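4. Setting up your Flirerach height-adjustable table

4.1 Before you start

Read this section through once before you lift the top onto the legs. The table must stand on a hard, level floor. Thick carpet lets the feet sink unevenly and the top will drift out of true within a few weeks.

You will need the hex key from parts bag 2, a spirit level and a cross-head screwdriver. Do not use a power driver on the top fixings.

CAUTION: The top is heavy. Two people are needed for steps 3 and 8.

4.2 Fixing the frame

1. Lay the top face down on a blanket or on the flattened carton.
2. Place the two leg columns over the marked holes, with the motor housings facing inwards.
3. Lower the crossbar between the columns. One person holds it square while the other starts the bolts.
4. Start all eight bolts by hand before tightening any of them.
5. Tighten the bolts in opposite pairs. Stop when the washer is flat - a further quarter turn can strip the insert.
6. Fit the control box into its bracket and push in both motor leads until they click.
7. Screw the handset under the front edge, left or right as you prefer.
8. Turn the table over and stand it on its feet. Lift by the frame, never by the top.

Note: If a bolt will not start, slacken the others and shift the crossbar slightly. Do not force it.

4.3 Positioning

Leave a gap of 50 mm between the back edge and any wall, and the same at each side if the table stands in a corner. Check that window sills, shelves and radiators are clear of the top at its full height.
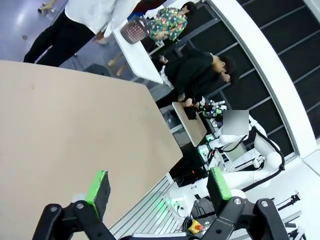
Set the level on the top, first lengthways and then front to back. Turn the adjusters under the feet until the bubble is central both ways. Check again after 10 days, once the feet have settled.

4.4 First use

1. Plug the table into a wall socket. Do not use an extension reel.
2. Hold the down button until the table stops and the display shows 231.
3. Release the button, then hold it again until the display clears.
4. Raise the table to full height and watch that no cable pulls tight.

Note: Code 357 means the two columns are out of step. Lower the table fully and repeat steps 2 and 3. If the code comes back, unplug the table and contact the Clernport service desk.

For cable tray fitting, see section 5.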